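Ondrejka 108 Handheld Vocal Microphone

The Ondrejka 108 is a wired dynamic microphone for rappers and hype men who work close and cup the grille. Cupping makes most vocal mics boomy and prone to feedback. The 108 has extra vents below the grille ring, so the sound stays usable with a full hand over the ball.

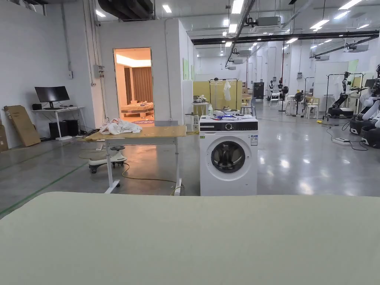
Front-loading washer and rolling table

Weight is 472 grams without the cable. The body is painted steel. There is no on/off switch on the standard model. A locking switch can be fitted at our Ballstead shop before shipping; allow 13 working days.
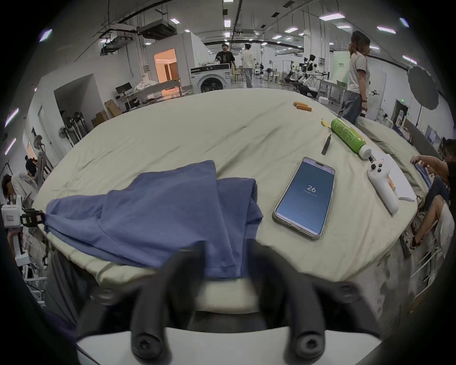 Phone and blue cloth on a green duvet

Máté Szűcs used 14 of them for the open rap nights at the Geddale Hall in November and sent these notes: "Turn the low end down a little at the desk. Two of the grilles got dented when they were dropped on the stage. They still screwed off fine."

In the box: microphone, stand clip, zip pouch. 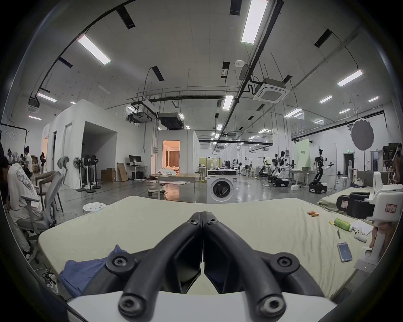 Spare grilles and foam liners are sold separately. Wash foam liners by hand and let them dry before putting them back. Cables are not included.

Sold by Plodcombe Stage Supply. Returns accepted if the grille seal is unbroken.

Page updated 26/07/2025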